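How to Take Part in a Live Web Chat with the Cast of a Television Series

Live web chats allow viewers to put questions directly to the performers and writers of a series, usually in the hour after a new episode airs. The following guide explains how to register, submit a question and follow the session on the Drondale viewer site. It applies to all chats held in connection with the drama series Nultow and the competition series Mulel.

Before You Begin

Participants will need a viewer account, a current web browser and a stable internet connection. A cable or satellite subscription is not required for the chat itself, although it may be required to watch the episode under discussion. Viewers under the age of 13 may watch a chat with a parent or guardian but may not submit questions.

A desktop or laptop computer is recommended. The video player will run on most phones and tablets, but the question panel is hidden on smaller screens and must be opened separately from the menu.

Step 1: Create a Viewer Account

Select "Join" at the top of any page and enter an email address, a display name and a password. The display name may be read aloud during the broadcast, and it should be one the participant is comfortable hearing on air. Names containing advertising, web addresses or offensive language will be rejected.

A confirmation message will be sent to the address provided. Open the link in that message within 24 hours to activate the account. Accounts created for an earlier season remain valid and do not need to be renewed.

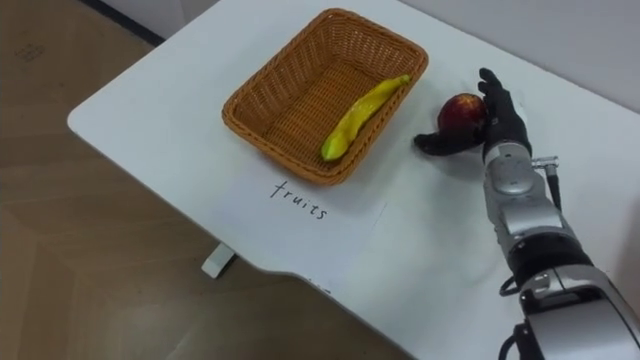 White table with a curved front edge, on a light wood floor.

Step 2: Reserve a Place

Each chat room holds 1,000 participants. Of these places, 800 are released when the chat is announced, and the remainder are held until the episode begins. To reserve a place, open the Events page, find the chat by series title and select "Reserve." The button will change to "Reserved" once the request has been accepted.

Viewers who are unable to reserve a place may still watch the video stream. They will not be able to submit questions or vote on those submitted by others. Reservations cannot be transferred to another account, and a place left unclaimed ten minutes after the chat opens will be offered to the waiting list.

Step 3: Submit a Question in Advance

Advance questions are accepted until noon Eastern Time on the day of the chat. Open the event, select "Ask" and type the question in the box. The limit is 241 characters, including spaces. Each account may submit two advance questions per event.
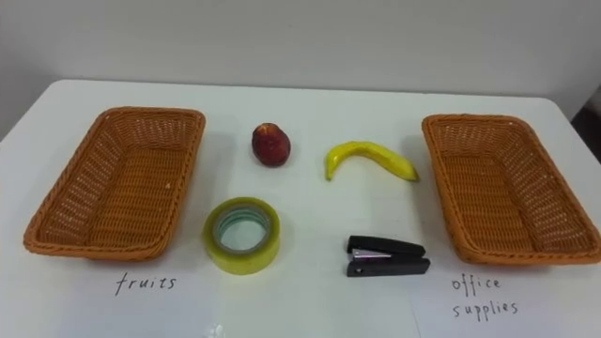 Questions are read by a moderator before they are passed to the host. Those most likely to be chosen are brief, concern the series or the performer's work on it, and can be answered in a minute or less. A question that refers to a particular scene should give the season and episode number, so that the host can introduce it properly.

The following will not be forwarded:

Questions about the private lives of performers or their families.
Requests for autographs, personal messages or employment.
Story ideas, scripts or links to fan fiction.
Questions that reveal events from episodes that have not yet aired in all time zones.

Step 4: Test the Video Player

Open the event page at least 15 minutes before the scheduled start. A test clip will play automatically. If there is no sound, check that the player has not been muted in the lower corner, then check the volume settings of the device. If the picture stops repeatedly, choose a lower quality setting from the player menu.

The chats are streamed through the Bai player. Some office and school networks block streaming video, and participants on those networks may need to use a different connection.

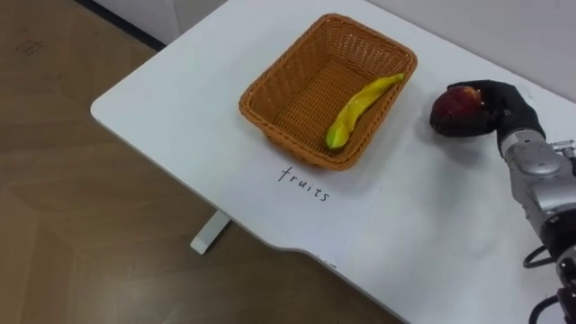

A yellow toy banana in a wicker basket and a red apple in a black robotic hand.

Step 5: Join the Chat

The question panel opens when the host appears on screen. Live questions are entered in the same way as advance questions and are subject to the same rules. Participants may also vote for a question by selecting the arrow beside it. The list is refreshed every 32 seconds, and a vote may not appear immediately.

Repeated submission of the same question will not improve its chances. Moderators remove duplicates and may suspend an account from the panel for the rest of the session.
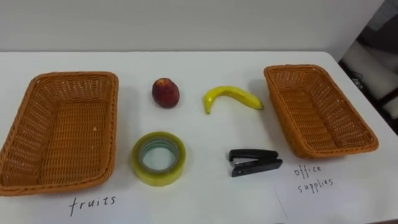

Chats normally last 30 minutes. The host will announce the final question, after which the panel closes and no further entries are accepted. Unanswered questions are not saved and must be submitted again for a later event.

Watching a Chat Afterward

Recordings are placed on the series page by the following afternoon, with captions added within three working days. Chats held for the Nultow season premiere in March are kept for the full season. All other recordings are available for six weeks.

Participants who experience a problem with an account or a reservation should use the contact form at the foot of the Events page and include the display name and the title of the chat.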